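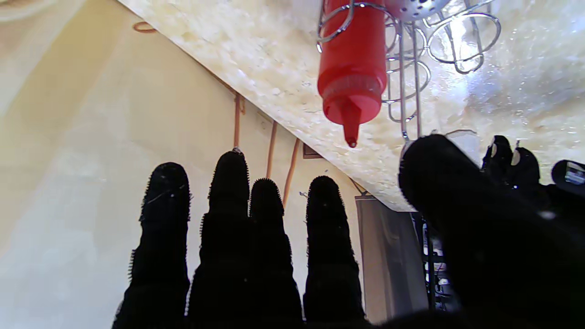 Do Summer Reading Tutors Help? A Look at the Plikside Evening Program

Student project report, education and community course
Chrysoula Sfakianakis

1. Why I picked this

Every fall our department sends a newsletter saying that the summer tutors at Plikside "made a lasting difference." I was one of those tutors for a summer, and I enjoyed it, but I could not have told you what the difference was. The kids were nice to me. Some of them read more by the end. Kids that age tend to read more by the end of any two months, with or without a college student sitting next to them.

So the question for this project was a plain one: is there anything in the program's own records that shows the tutoring works?

2. The program

Plikside is an after-hours reading program run out of the school library in Stonstead. It takes children from second to fifth grade for six weeks in the summer. Sessions start at 5:30 in the evening and last an hour. Last summer there were 20 tutors, nearly all of them college students, and most had never taught before. Training was one afternoon long. Half of that was about sign-in sheets and where to park.

There is a sister program in Bellulville that uses the same books and the same forms. I had hoped to compare the two. Bellulville stopped keeping attendance partway through, so I dropped that idea in January and kept to Stonstead.

3. What I had to work with

The program let me read its session logs with the children's names removed. There were 1,348 log entries for the summer. Each one gives a date, a tutor number, a child number, the book, the pages read and a comment box. I also interviewed 6 former tutors and sat in on the planning meeting for next year.

The program uses the Chamoun reading check, a short test where a child reads a page out loud and the tutor marks the mistakes. It is supposed to be given in the first week and again in the last.

4. What the logs show

Less than the newsletter does. The first problem is the reading check. Plenty of children have a first score and no second one, and the ones who left early are the ones you would most want to know about. A child who hated it and quit in week three doesn't appear in the average. The average went up, and I don't think much of it.

The second problem is that tutors gave the test to their own students. I did this myself. When a boy I liked stumbled on a word and then fixed it, I did not mark it. Four of the six tutors I interviewed told me they had done something similar, and one thought that was how you were supposed to do it. The instructions don't say.

The third is the comment box. I read all of them, which took most of a break. "Great job today" is far and away the favorite. A few are useful, like the tutor who wrote down each week which letter pairs a girl mixed up, and you can follow that child through the summer and see the mix-ups get rarer. I would trust those notes over the scores. There is only one tutor who wrote that way all summer, though, and I can't build a finding on her.

Page counts do rise through the summer. But the books also change. The later ones in the set have bigger print and more pictures, so a page in week five is not the same thing as a page in week one.

5. What the tutors got out of it

Here the evidence is better, or at least there is more of it. All the tutors I talked to said the summer helped them decide about teaching. Two decided against it - a fair result, in my opinion, and cheaper than finding out after a degree. It may be that the program is mostly good for us. If so, the newsletter should say that.

6. Suggestions

Have someone other than the child's tutor give the reading check. Test children who leave early, if the family agrees. Replace the comment box with two questions: what was hard today, and what did you try? Spend the parking half of the training on how to mark the test.

At the planning meeting I was told the first of these would be difficult to schedule. With 16 tutors signed up so far for next summer, swapping partners for one evening at each end doesn't look difficult to me, but I was not asked to draw up the schedule.

7. Limits of this report

I was a tutor, I know several of the people I interviewed, and I went in doubtful. The logs cover one summer. Nothing in them proves that the tutoring fails, either. A copy of my interview questions is attached, and the coded comment sheet is with my instructor.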